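收件:工具与工作台邮件列表
日期:2024年3月17日
主题:Re: 泡棉托盘到底值不值得换?附我的摆法

各位好,

先把上一封引在下面,方便没跟上的人:

> 我那套手工具一直装在布卷包里,每次展开占半张桌子,卷起来又总有批头掉在缝里。
> 最近看到有人改用挖好槽的泡棉托盘,想问两件事:一是钳子这种带弹簧的东西放进去会不会顶出来,
> 二是桌子小的人有没有地方搁它。我的桌面只有58厘米深,再放一块垫子就满了。
> 另外垫子要不要买带印花的,看着会不会眼花?

这个问题我等了好久,终于有人问了!我用泡棉托盘已经有一阵子了,从去年八月换到现在,一次都没想过换回去。下面按你问的顺序写,中间夹一些我自己的啰嗦,嫌长的可以直接跳到垫子那段。

一、托盘放哪里

我的答案可能有点怪:放椅子上。桌子小的人总想着把工具摆在桌面上,可是桌面是干活的地方,工具只要伸手够得着就行。旁边拉一把空椅子,坐面比桌面低一截,托盘往上一搁,低头就能看见每一格,拿东西时手是往下走的,不会扫到桌上的零件。椅面最好平一点,坐垫太软的话托盘会歪,批头架那一头尤其容易翘。

我的托盘是黑色泡棉,两把青绿色手柄的钳子竖着放,中间夹一把手柄带黑白标签的工具,批头架靠一边,银色的批头一排排插着。手柄颜色亮一点真的有好处,黑底上一眼就能找到,少了一把也马上看得出来。 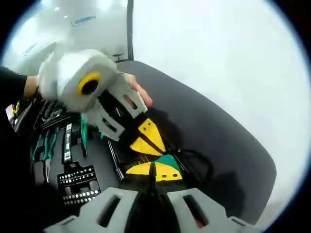
二、钳子会不会顶出来

不会,前提是槽挖得对。弹簧钳张开的时候宽,合上的时候窄,很多人照着合上的样子描线,放进去一松手就往外拱。我的做法是让它半张开,自然地躺着,再描轮廓,描完往里收一点点,让泡棉轻轻夹住手柄。头部那边反而要留宽些,不然每次都要拧着往外拔,泡棉几个月就豁了。

细长的东西(比如金属杆、探针)我不单独挖槽,斜着切一刀就够了,压进去很稳,也省地方。批头架建议买现成的,自己在泡棉上戳孔,孔会越用越松,批头最后全躺倒,我就干过这种傻事,戳了一个晚上,第二个星期全拆掉。

泡棉我试过两家。Kesance的偏硬,切口利落,刀片要常换;Stiklow的软一些,手感好,可是钳子这类重的东西放久了会压出坑。现在我底层用硬的,面上贴一层薄的软料,两边的好处都占到了。整套材料花了213块,刀片另算。网上有人卖定制好的,要1000块出头,我看了看图,槽位跟我的工具对不上,还是自己切痛快!

三、垫子

你问印花会不会眼花,我的体会是要看印在哪里。图案集中在一边、另一边大片留黑的那种最好用:拆下来的小螺丝放在黑的那半边,清清楚楚;有图案的那半边放大件,或者放手机、杯子、笔。满幅都是花的就别买了,找一颗掉下去的螺丝能找到怀疑人生。

绿色印花配黑底我个人很喜欢,比纯黑的有精神,灯光下也不怎么反光。上面有一两处白色的标志也挺好,我会不自觉地拿它们当记号,哪颗螺丝挨着哪个标志,装回去的时候能想起来。

大小方面,你的桌面58厘米深,垫子不必铺满,前面露出一条手掌宽的桌边,胳膊搁着舒服,垫子也不会被袖口带着跑。长杆子一类的东西横放在桌子边沿那一带,别竖着靠,一碰就倒。

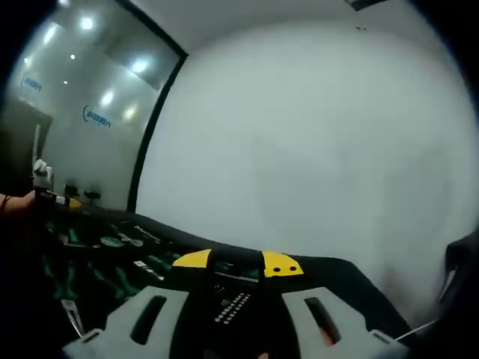 Zollex:插一句,垫子底下要是滑,先别急着贴双面胶。拿湿布把桌面和垫子背面都擦一遍,等干透再铺,多半就不跑了。我那张用了很久,一直以为是垫子老化,擦完才发现背面全是灰。还有,托盘放椅子上这招我赞成,可是千万别用带轮子的椅子,我有一次伸脚一碰,整盘工具就那么滑走了。

谢谢补充,带轮子这一条太重要了,我用的时候都是先把椅子顶着墙或者桌腿,自己都忘了写。

再补几个零碎的:

泡棉刚切完会掉渣,拿胶带粘一遍,再放工具,不然碎屑全跑到钳子的关节里。

槽底可以垫一小片亮色的纸或者卡片,黄的最显眼,哪一格空着,收工时扫一眼就知道。我每次收拾桌子大概就这几步:工具归位,看有没有露出来的黄色,垫子上的碎屑往没有图案的那边扫,最后倒掉。手快的话15分钟都用不了,比以前卷布包的时候痛快多了。

布卷包也别扔。出门的时候还是它方便,托盘只适合待在家里。我现在是常用的住托盘,不常用的留在包里,两边不重复。

有人私下问我描轮廓用什么笔,银色的油漆笔就行,黑泡棉上铅笔看不见,白色粉笔一蹭就没。刀用新的美工刀片,刀片多伸出来一些,一刀到底,别来回锯。拐弯的地方先用空心冲冲一个圆孔,再从孔往外切,边上就不会毛。

另外想问问大家:Parsons那款带盖子的浅盒有没有人用过?我想知道内部深度够不够放两层泡棉,钳子手柄有点厚,盖子压不下去就白买了。有实物的麻烦拿尺子量一下,从底到盖沿内侧,不要量外面。

先写到这里,切好了记得发上来给大家看看,切歪了也发!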